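Portes ouvertes chez Relent : on cherche des participants
Publié en mars, par Salamatu Ogundipe

Vite fait, parce que les places partent. Relent ouvre son atelier de manipulation au public, une après-midi, début 14 h. On cherche 18 personnes pour la démonstration. Pas des ingénieurs, ou pas seulement. Des gens curieux, avec deux mains, qui acceptent de refaire le même geste plusieurs fois sans râler.

Le principe : vous prenez une pince à main, deux doigts, et vous rangez une table de bureau. Souris, tapis, feutre, magazine. Les gestes servent ensuite à entraîner le bras Osagie, que vous verrez tourner dans la salle d'à côté en fin de visite.
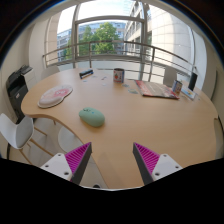

La pince au-dessus de la table, devant la souris vert menthe.

Ce qu'on attend de vous
Venir à l'heure – vraiment, on démarre par les consignes de sécurité et on ne les refait pas. Rester jusqu'au bout. Accepter que vos gestes soient enregistrés (formulaire à signer sur place, pas de visage, pas de son). Avoir 18 ans révolus.

Aucune expérience demandée. Si vous avez déja manipulé un robot, dites-le quand même dans le mail, on vous mettra dans le second groupe. Gauchers bienvenus, on en manque toujours. Lunettes, pas de souci. Ongles longs, ça passe aussi. Par contre manches larges à éviter, bagues à enlever.

Les groupes
Deux groupes, qui se croisent à la pause. Le premier commence à la table, le second par la visite, puis on échange. Chaque passage à la pince dure 11 minutes, montre en main. C'est court et c'est voulu : au-delà le poignet fatigue et les prises deviennent n'importe quoi. Entre deux passages vous regardez les autres, 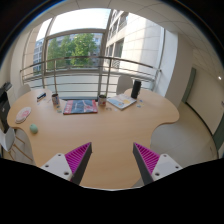
vous posez vos questions, vous buvez un café. Les animateurs remettent les objets en place avant chaque nouveau participant. Merci de ne pas les aider, même si ça démange – la disposition de départ change à chaque fois et elle est notée.

On demande aussi de parler bas pendant les passages. Pas un silence de bibliothèque, mais les gens se concentrent.

Le geste principal, c'est la souris. On l'attrape entre les deux patins roses, on la soulève, on la pose sur le tapis. Simple à dire. La coque est ronde, il faut venir bien droit et serrer doucement. Ceux qui foncent recommencent. Ensuite le feutre, plus facile, puis les petits autocollants pour ceux qui veulent souffrir un peu (facultatif).

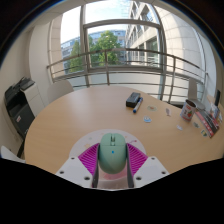
Déroulé
14 h – accueil, badges, signature du formulaire
14 h 15 – consignes, essai à vide pour tout le monde
14 h 30 – premiers passages / visite de l'atelier
16 h – pause puis échange des groupes
17 h 30 – démonstration du bras Osagie, questions
18 h – fin, on range, on discute encore si vous voulez

Indemnisation
Bon d'achat Usell remis en partant, plus le goûter. Les frais de transport ne sont pas pris en charge, désolés, on a demandé.

Pour les étudiants : attestation de présence possible, à réclamer avant la pause. Après, la personne qui signe est partie.

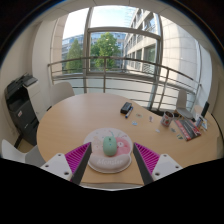
Souris sur le tapis, entre les doigts de la pince.

On recrute aussi
En plus des participants il nous faut 2 animateurs de table, payés ceux-là. Expliquer le geste, chronométrer, remettre les objets en place, noter les prises ratées. Être à l'aise à l'oral, patient, debout tout l'après-midi. Français indispensable, anglais utile car une équipe d'Urnidthorpe vient en visite. Formation la veille, payée également. Une lettre de motivation n'est pas nécéssaire, cinq lignes suffisent.

Pour s'inscrire
Mail à Salamatu Ogundipe, objet « Portes ouvertes Relent ». Indiquer : nom, âge, main dominante, groupe préféré. Pour les animateurs, ajouter un CV. Réponse sous 5 jours, la date exacte est dans le mail de confirmation. Liste d'attente ensuite. Si vous avez un empêchement prévenez, même tard, quelqu'un prendra la place.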